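Home | Stories | Poems | Submit | Past Issues

THE QUIET WRIST

I came to the Brunda kitchen in April, when the arm had already done 1282 lifts and I had done none. The man before me left a notebook and a small tin of grease. On the first page he wrote: Listen to the wrist before you look at it.

I did not understand this. In my old job at Gelham we looked first, always. But I was new, and the coffee was free, so I stood beside the counter and listened.

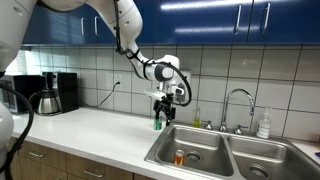

The arm at the green can, with the orange one in the sink.

The trouble was in the cable. Every 20 lifts or so the gripper stopped, thought for a moment, and opened its fingers again. My supervisor said it was the software. The software people in Ulwood said it was the cable, and they said it very politely, in long letters.

So I moved one clip on the forearm by the width of my thumb, and I ran the lift again. Then I moved it back. I wrote everything in the notebook under his handwriting, which was much better than mine.

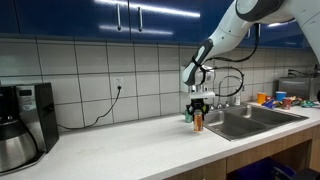
By evening I had learned that the cable needs room to turn. If you tie it too tight, it pulls on the wrist. If you leave it too free, it knocks on the tap, and then you must begin again from zero. My father tied boats in this way. He used to say that a rope is happy when it is a little bored.

I made the loop a bit bigger and set the speed down to 19. The old number was 300, but I think he wrote that one as a joke, or he was angry. 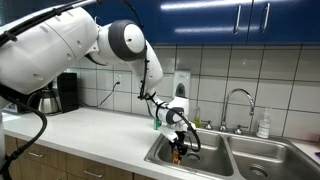
At ten o'clock the building went quiet and I heard it at last - a dry little tick, low in the wrist, each time the hand turned over the basin. It was one screw. I had passed it with my eyes all day. I gave it a quarter turn, and a small touch of the grease, and I asked the arm to go down once more. 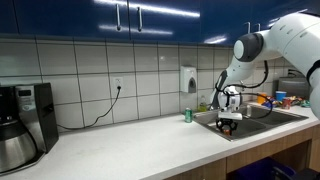 There was no tick. I waited for it through nine more lifts, with my hand on the stop button and my coat already on.

Then I opened the notebook to write the time. Under the last line I put my own sentence for the next person, in my best letters: The tin is almost empty, please buy more.

© Saragih Stories | Contact the editor | Back to top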